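Matte white tabletop: burnishing and gray marks, refinish or replace?

kmorrison
Posts: 41
Posted in July

Bought an Ostine 280 table secondhand for the workroom. Top is a matte off-white, straight front edge, no bevel. The seller had no idea what the coating is. It has light gray smudging over most of the working area and a few pale streaks and scuffs toward one end. Dish soap and a damp cloth took off a little of the gray and none of the streaks.

I would like to know what the finish is before I put anything stronger on it. If it is a two-part coating I can live with scrubbing. If it is waterborne acrylic I assume solvent will soften it.

Kenna

plaincoat
Posts: 1,906

Test in an inconspicuous place, underside of the overhang if they sprayed it. Cotton swab, denatured alcohol, hold it for 3 minutes under a bit of plastic wrap. Waterborne acrylic and shellac go tacky. A properly cured two-part polyurethane does nothing. If alcohol does nothing, repeat with lacquer thinner. Softens at that point: lacquer. Still nothing: catalyzed finish or melamine.

Do the swab before any abrasive. Melamine scratches are permanent.

ruan_m
Posts: 612

Agree on the swab, disagree that you need lacquer thinner. Acetone on a small dot tells you the same thing faster and evaporates before it spreads.

The gray is metal transfer or plain hand grime in most cases. Matte finishes get their low sheen from flatting agent at the surface, so there is a fine texture that holds onto anything rubbed across it. Pale streaks are a different fault. If they look shinier than the surroundings when you get your eye down near the surface, it is burnishing, and cleaning will not fix it.

Ruan Mofokeng

plaincoat
Posts: 1,906

Acetone also goes through some cured waterbornes that would pass alcohol, and then you have learned nothing except that acetone is strong. Order matters. Weak first.

ruan_m
Posts: 612

You learn that it is not two-part. That was the question.

gessner_t
Posts: 88

For reference, I have the same color of top and the same complaint. Mine was resprayed with Provuno matte two years ago and it marks if you look at it.

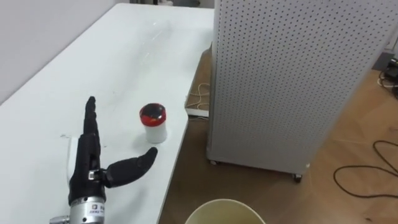 White top against the gray wall, smudges and the scuffs near the far end.

The smudges come off with isopropyl at 50 percent. The scuffs have not moved with anything I have tried, including a melamine sponge, which I would now advise against. It left a polished patch the size of a coaster.

kmorrison
Posts: 41

Thanks. Was yours the original coating underneath, or did they strip it?

gessner_t
Posts: 88

Scuff sanded at 320 and sprayed over. No primer, which I suspect is part of the problem, though it has not peeled.

plaincoat
Posts: 1,906

Primer has no bearing on scuff resistance. It affects adhesion and color holdout. If it is not peeling, the primer question is closed. What you have is a soft topcoat with a high flatting load. Anything under 10 sheen will do it to some extent.

ruan_m
Posts: 612

Partly right. Film hardness depends on what it is stuck to as well. A hard coat over a soft undercoat will still dent and mark. But for surface scuffs, yes, it is the flatting agent.

dlathe
Posts: 2,340

I have been spraying tops since 1990 and I stopped offering dead matte on anything horizontal. Satin at 25 to 30 sheen, and most customers can't tell the two apart once the table is in the room. If they insist on matte I use Azevedo two-part with the hardener at the top of the allowed range and make them wait 2 weeks before anything goes on it. Most of the complaints I get come from people loading the surface on day three.

kmorrison
Posts: 41

Swab results. Underside was bare, so I used the back edge. Alcohol, 3 minutes: no change. Acetone dot: slight dulling, no tack, a trace of white on the cotton.

Streaks do look shinier than the rest at a low angle.

ruan_m
Posts: 612

White on the cotton rules out melamine. Slight dulling with no tack is either a lightly catalyzed lacquer or a waterborne with crosslinker. In both cases you can recoat it after abrading.

plaincoat
Posts: 1,906

Or pigment chalking on an old film. Rub a fresh area with a dry white cloth. If you get white there too, the acetone told you very little.

kmorrison
Posts: 41

Dry cloth came away clean.

plaincoat
Posts: 1,906

Then I withdraw the chalking theory. Degrease, 320 dry, vacuum, tack, one coat of bonding primer, two of topcoat. Do the entire top. Spot repair on matte will always show a ring.

dlathe
Posts: 2,340

Same schedule here, minus the primer if the old film is sound. Satin, not matte. Clean it twice before sanding or you will grind the contamination in. Flavia degreaser works and rinses with water.

gessner_t
Posts: 88

Has anyone put a paste wax over matte to even out the burnished spots? I know it raises the sheen.

ruan_m
Posts: 612

It raises it unevenly and contaminates the surface for any later recoat. A gray abrasive pad used very lightly with the length of the top will knock back a polished patch better than wax will. Try it at a corner.

dlathe
Posts: 2,340

Wax is fine if you never intend to recoat. I have done it.

ruan_m
Posts: 612

And the next person to spray it gets fisheyes.

kmorrison
Posts: 41

No wax. Going with satin and the bonding primer. Will report on how the sanding goes.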